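# The long wait at Clamby

The waiting list for a one-bedroom unit at Clamby stood at 467 names in March. Javiera Painemal, who manages the building, keeps it in a spreadsheet with a column for the date each person first rang. Some of those dates are older than her job.

Clamby is a block of small rental flats on a tram line, built as nurses' accommodation and converted when the hospital moved across town. Rents are set at a share of income. Tenants stay a long time, and when one of them does leave, the flat is usually gone by the end of the week.

Amancay Vergara got hers after eight years. She had been renting a room behind a panel beater's, with a shared kitchen and a landlord who put the rent up by text message. She applied to Clamby on the advice of a woman at her church, filled in the form at the library and then heard nothing for so long that she assumed it had been lost.

"They rang me on a Sunday," she says. "I was hanging out washing. I said yes before she'd finished the address."

She moved in with a bed, a kettle and a bookcase her brother carried up the stairs. The flat is small. She measured everything before she bought it, and for the first winter she ate on the bed because she couldn't decide on a table.

Small flats have a poor name in this country, and much of it was earned. The bedsits of our grandparents' time were dark and damp, with one bathroom to a floor. Councils responded with minimum sizes, and for decades very little was built that a single person on a low wage could afford. Tadeo Gaete, an architect who worked on the Clamby conversion, thinks the rules were right to exist and wrong about what they measured.

"Floor area is easy to write down," he says. "Storage, daylight and a door that closes between you and your neighbour's television are harder. You can have a big flat with none of those."

His drawings for Clamby spent their money in places a visitor might not notice. The walls between flats are thick. The windows open at the top and the bottom, so that air moves on a hot night without anyone leaving the place unlocked. The corridor was widened at each pair of doors, and tenants have filled the extra space with pot plants, shoe racks and, on the second floor, a bench where people do the crossword.

What he would change is the laundry. There are 10 machines in the basement, and on weekends that isn't enough. He had wanted plumbing for a washer in every flat but the budget went on the lift.

Troels Kirkegaard, a retired fitter on the ground floor, agrees about the laundry and disagrees about almost everything else. He finds the windows fiddly. He thinks the bench encourages noise. He has lived at Clamby for 16 years and says he wouldn't go anywhere else, mainly on account of the tram.

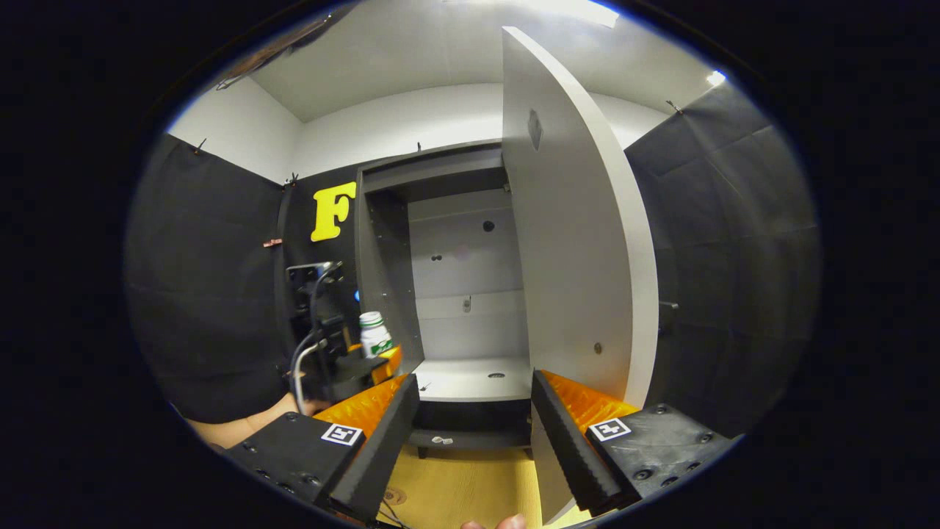 Storage comes up in nearly every conversation with tenants. Coats, suitcases, the vacuum cleaner and the Christmas things all need to go somewhere, and a built-in cupboard takes wall space that could hold a desk. Painemal lets people put up shelves provided they fill the holes when they go – most of them never do go, so the holes are rarely tested.

Vergara ended up with a folding table, bought second-hand, that lives behind the door. Her sister visits twice a year and sleeps on a mattress borrowed from across the corridor.

Whether there will be more buildings like this one depends on land. Ximena Godoy, who works on housing policy for the local council, has been trying to secure a disused bus depot two stops further down the line. The site needs cleaning up and the neighbours are worried about parking. She expects a decision by winter, and if it goes her way, tenants could move in three years after that.

Painemal has already had calls about it. She writes the names down on a separate sheet and tells people to stay on the Clamby list as well.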